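Clearing and Resealing a Vanity Countertop
Garbridge Home Notes
Updated 04/04/2018

A bead of silicone around a drop-in sink lasts a few years at best. Once it lifts, water gets under the rim and into the cabinet top, and the first sign is usually a swollen edge on the doors underneath. Replacing the bead takes an evening of work and a night of curing. The procedure below applies to a rectangular basin set into a stone or composite top. Laminate tops are treated the same way except where noted.

Materials

Neutral-cure bathroom silicone, one cartridge
Caulk gun with a pressure release
Plastic scraper and a spare blade
Silicone remover (we use Budeo gel; any gel type will do)
Isopropyl alcohol
Masking tape, 1 inch
Lint-free rags
A small folding table or stand

Step 1. Clear the area

Take everything off the countertop and out of the cabinet. Put it on a separate table within reach of the sink. Small parts go in a clear container with a lid, and anything with a cord should be unplugged and coiled before it is moved. Do not store things in the basin while you work. The basin has to stay accessible for the full procedure, and again the next day when the bead is checked.

Open the doors and feel along the underside of the top with a dry hand. Soft or crumbling material means the leak has been there for some time, and resealing alone will not fix it. Discoloration without softness can be left to dry.

Step 2. Set up the work position

Stand square to the front edge, with the table to one side at about the same height as the countertop. A lower table works but means bending for every tool. A cap and short sleeves are the practical choice: loose cuffs drag through wet silicone, and so does hair.

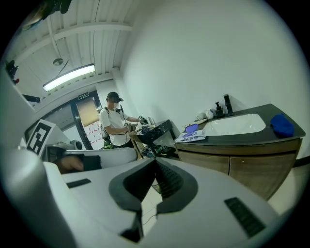 On a counter with a curved front, the distance from the edge to the basin changes along its length. Rehearse the pass with an empty gun before cutting the nozzle. If you have to shift your feet, plan the shift for a corner of the basin, where a stop mark is least visible. A tall faucet behind the sink limits the angle of the gun along the rear run, so do that run first.

Step 3. Remove the old bead

Cut along both edges of the bead with the plastic scraper and pull it away in lengths. Apply the remover to what is left and wait the time given on the package. On laminate, test the remover on a hidden spot first. Scrape again, then wipe with alcohol until the rag comes away clean. New silicone does not bond to old silicone, and a thin film is enough to cause a failure.

Leave the joint to dry for at least an hour. If the cabinet was damp inside, leave it overnight with the doors open.

Step 4. Tape and apply

Run tape on the counter side and on the basin side, leaving a gap of 3/16 inch. Cut the nozzle at 45 degrees to match. Apply the bead in one continuous pass per side, pushing the gun forward at an even speed. Tool each side within five minutes, using a finger wetted with soapy water or a profiling tool. Pull the tape while the silicone is still wet, lifting it back and away from the joint.

Step 5. Cure and check

Keep the joint dry for 24 hours. Thick beads and cold rooms need longer. Then press along the full length with a fingertip. It should feel firm and leave no mark. Fill the basin, drain it, and check the underside of the top with a dry paper towel.

Return the contents of the cabinet only after the towel test passes. Repeat the test after one week.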